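Projects > Student Reports > Household Objects Studio

September 2021
By Graça Frade

Nesting and Stacking: What We Learned From a Pile of Baskets and Basins

When our group first sat down to choose a topic, I'll admit I was hoping for something grander than washing-up gear! But our tutor at Parnberg had asked us to look closely at something we handle every day without thinking, and once we'd started pulling basins out from under our sinks at home (mine hadn't seen daylight since March, poor thing) we were hooked. The question we settled on was a simple one: what makes a basket and a basin sit well together, and what makes them a pain to get apart again?

We borrowed what we could from family and neighbours, and bought the rest with the small budget we were given. Each set was judged on how it nested, how easy the rim was to take hold of, and how much cupboard room it saved. We wrote our impressions straight into a shared notebook, which by the end had become a very colourful mess of arrows, crossings-out and one or two favourite opinions underlined twice.

Rims got far more pages than we had planned. A thin rim looks tidy on the shelf, but it digs into your fingers as soon as there are 3 kilos of potatoes in the basket. A thick, rolled one is much kinder, and it gives you something to find by feel when you're looking the other way. The trouble comes when the rim of the inner piece drops well below the rim of the outer one, and you end up poking your fingers down the side and muttering.

Slots were the other big discussion. Narrow ones keep peas where they belong and wide ones are easier to scrub, and we never did agree on which matters more. My own vote goes to narrow, though I cook a lot of rice and may be biased.

Our favourite pairing in the end was a yellow basket in a dark round basin. The colours are so different that you can tell at a glance which piece you're reaching for, and we all thought it looked rather cheerful on the bench.

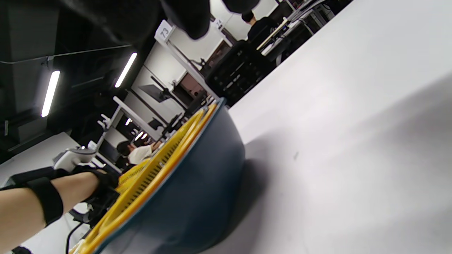 Figure 1. Taking hold of the slotted yellow basket by its near rim, with the basin on the white tabletop.

If we had another term, I would love to try the same sets with older relatives, whose hands would surely tell us things ours didn't. I'd also like to look at square tubs, which we left out completely. Warm thanks to everyone who lent us their basins, and my apologies to Mum, whose colander is coming home this weekend.

Filed under: Student Work, Everyday Design, Kitchen & Laundry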